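Section 7: Setting out the table before a sorting session

The Vidard household guide has always assumed that you own a proper sorting tray. Most people don't, and we have our doubts that the ones who do get much out of it. This section covers the version that uses a cloth and a box lid. It replaces the old tray instructions, which asked for a good deal of equipment to hold a few pieces of fruit.

What you need

A table you can reach across without leaning on it.
A checked cloth.
One shallow box lid, cardboard is fine.
The fruit and vegetables you plan to sort.
A kettle, if you want tea afterward or plan to scald anything. It is optional, whatever the quick-start card says.

Setting up

1. Clear the table and wipe it down. Let it dry before the cloth goes on.

2. Spread the cloth and pull it flat. The older edition told you to iron it. We tried it both ways and saw no difference worth the trouble.

3. Place the lid in the middle of the cloth with the open side up. A little left of center is fine if you are right-handed.

4. Lay the produce in a loose row along the long side of the lid nearest you. Do not put anything in the lid yet.

5. If you are using the kettle, keep it on the cloth only while it is empty and unplugged. Fill and boil it on the counter.

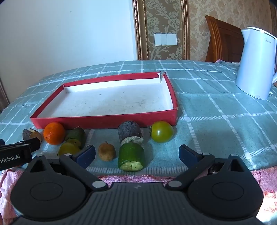 Text and table layout: Katia Bianchini
Clarkevness, revised in May

The red-and-white lid has a split corner at the far right and a worn spot at the near right, and the white floor is specked and scratched. We have been told more than once that a guide ought to show a nicer one. A nicer one would hold a mandarin no better. What matters is that the walls stand up well enough to stop a round fruit from rolling.

Note: Leave a gap between pieces where you can. Cut pieces may touch whole ones during set-up, but separate them before you start, or you will be wiping juice off everything.

Sorting

6. Start with the cut pieces. These go on a plate and then to the refrigerator, and they never go in the lid. Bare cardboard soaks up moisture, and we are not convinced by the paper liners sold to fix this.

7. Move the whole fruit into the lid one at a time. Put the larger round ones against the long walls and the small ones in the middle.

8. Check each piece as you pick it up. Press gently near the stem. Anything soft goes to the plate with the cut pieces and gets eaten first.

9. Stop when the floor of the lid is covered. Do not stack a second layer. The Tatum leaflet says two layers are safe for firm fruit, but gives no reason, and our bottom layers came out bruised.

Caution: Do not carry a full lid by one wall. Slide a hand under the floor and keep the other on the side opposite any tear. Some 300 grams is as much as we would trust to a lid with a damaged corner.

Caution: Never set a hot kettle beside the lid or let its cord cross the cloth. One tug on the cloth moves everything on it.

Repairing a split corner

You can tape it. Overlap the two walls slightly, hold them, and run the tape around the outside only. Kokkonen sells a corner clip for this purpose (part 3386), and we cannot say much in its favor. It held for us, but so did the tape. If the floor has begun to sag, throw the lid out and find another.

Putting away

10. Move the sorted fruit to its bowl or drawer.

11. Wipe the inside of the lid with a barely damp cloth. Smudges that stay after one pass can be left alone. Scrubbing lifts the paper.

12. Shake out the cloth over the sink and hang it up. Store the lid flat, open side down, with nothing on top of it.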